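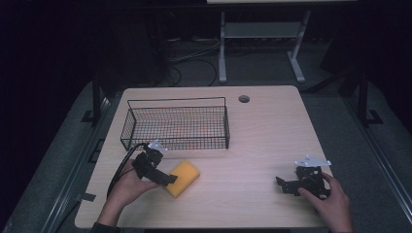 Section 7: Putting the Desk Away for the Night

The Sitompul desk has a pale top that shows every coffee ring ever set on it. The wire basket exists so that the sponge doesn't live in a puddle on that top. Allow two minutes for this section, or longer if you have been eating toast.

You will need:
Wire mesh basket (supplied)
Sponge (supplied; replacements from Brinero)
A little dish soap

1. Clear the desk. Mugs count as items. So does the pile you intend to get to.

2. Dampen the sponge and wring it out hard. If it drips when held up, wring it again.

3. Wipe along the grain, back edge to front, lifting crumbs instead of chasing them around the corners.
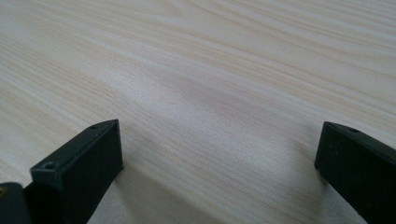 4. Go around the cable hole separately. A fold of dry cloth works well there.

CAUTION: Do not pour water on the desk and hope. The cable hole goes straight through, and whatever you keep underneath will find out.

5. Dry the top with a soft cloth, then crouch and look across it toward a window or lamp. Streaks that are invisible from above show up at a low angle, especially over the paler bands of grain.

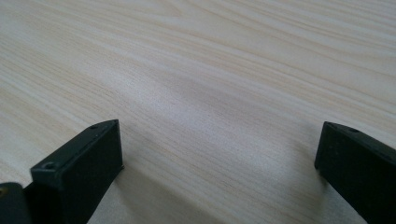
If you find a streak, dry it again with a clean part of the cloth. If the streak turns out to be grain, you may stop. Mercy Ondieki in our Widville office once polished a piece of grain for most of a lunch hour and would like it known that it did not come off.

6. Rinse the sponge, wring it, and lay it flat at one end of the basket. Leave the other end free for a brush or cloth.

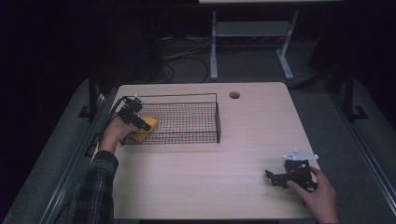 Fig. 7-4. Sponge at the left end of the basket. The right end will do just as well.

NOTE: The basket lifts out of the way for wiping. It is not a letter tray, though we have seen it tried.

7. Put the basket back on the left half of the desk, clear of the cable hole.

Replace the sponge when it starts to crumble or when guests comment. For basket feet and other small parts, see Section 9.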